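Why Do Scientists Need So Many Little Holes?

Have you ever tried to stand a pencil up on its end? It wobbles, you hold your breath, and then over it goes and rolls under the couch. Now picture a whole pile of tiny tubes, each one skinnier than your pinky, and every one of them has a drop of something important inside. You wouldn't want those rolling under the couch! So people who work in labs use something very simple and very clever to keep small things standing up. It's called a rack.

A rack is a box or a stand with holes in the top, all lined up in neat rows, a little like an egg carton or the board for a peg game. You drop a tube into a hole and the hole hugs it and keeps it straight. Some racks hold tubes. Others hold pipette tips, and that's a funny pair of words, so let's slow down for a minute. A pipette (say it "pie-PET") is a tool for picking up tiny amounts of liquid, a bit like a very fancy eyedropper. The tip is the little pointy plastic piece that goes on the end and touches the liquid. After one use the tip usually goes in the trash and a fresh one goes on, so that a bit of the first liquid doesn't sneak into the second. You can see why a busy lab might go through 200 tips before lunch!

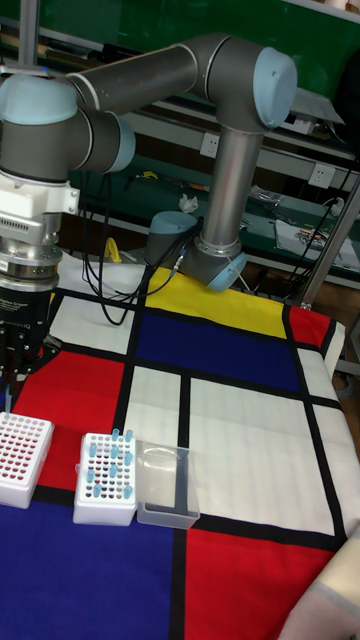 Two white racks on a bright tablecloth. The one on the right holds light blue tubes, with plenty of holes left over.

Do you see how the blue tubes are scattered, with dark, open holes in between? A rack doesn't have to be full to be useful. Sometimes the pattern even helps. You might put one tube in a corner, skip a hole, and put in the next, and if you write down your pattern in a notebook, you'll always know which tube is which. Many racks have letters down one side and numbers along the other, so each hole gets its own address. "Please pass me the tube in B4" is a lot easier than "Please pass me the one sort of near the middle, no, not that one, the other one!"

And what about that tablecloth? Big blocks of red, blue, yellow and white with thick black lines between them are in the style of a painter named Piet Mondrian, who loved straight lines and plain, strong colors. It's a cheerful thing to set a rack on.

Make your own rack

You'll need a clean, empty egg carton, a sharpened pencil, some paper straws and a grown-up. Turn the carton upside down so the bumps point up. Ask your grown-up to poke one hole in the top of each bump, just big enough for a straw. Cut the straws short, color them any way you like, and stand them in the holes. Then give each hole a letter and a number, and send a friend on a hunt for the straw in A3.

Written by Meron Wolde for the Hernville Young Explorers page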